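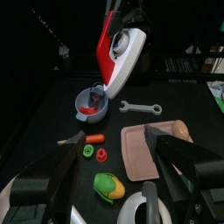
**Leif Nygård**, research engineer, Dalen

**Figure 1.** Gray cup standing in a bowl on the black tabletop.

### 3.2 Double-feed detection

Mixed bundles were fed through the Gresura scanner at a fixed belt speed. Each bundle held 353 slips, and every bundle was run 8 times. Two slips passing together were flagged by the ultrasonic sensor and sent to the lower bin – the belt did not stop. Folded slips gave most of the false flags. Raising the sensor threshold by five steps removed these, but thin paper was then missed more often. The lower setting was kept for the August runs.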